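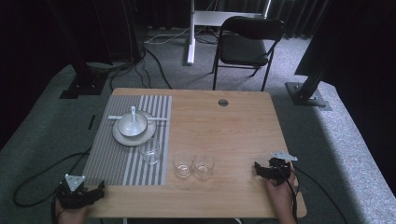 Place setting with bowl, plate and glass on a striped mat

Print | E-mail
4 February 2018
By the Prakport Meals Program office

Progress report, January

The lunch program ran at all three sites in January. Borier and Paracha opened every weekday. Gurnier lost 3 days to a broken boiler, and people who normally eat there were offered a ride to Paracha - nine of them took it.

The new soup menu started in the second week. Lentil and chicken are the favorites so far. The barley soup came back half eaten at Borier and has been dropped until the cook can rework it.

Spending on food was within budget. Heating was not, and we expect the same in the next bill. We would like to move part of the unspent printing money to cover it and will send the request form separately.

Thirteen new people signed up, 10 of them at Paracha. The room there is close to full at noon, so we are looking at a second sitting. The church has agreed to the later hours but wants the hall cleared by two.

Still open: the freezer repair at Borier, the van insurance renewal, and the food safety class for new kitchen staff.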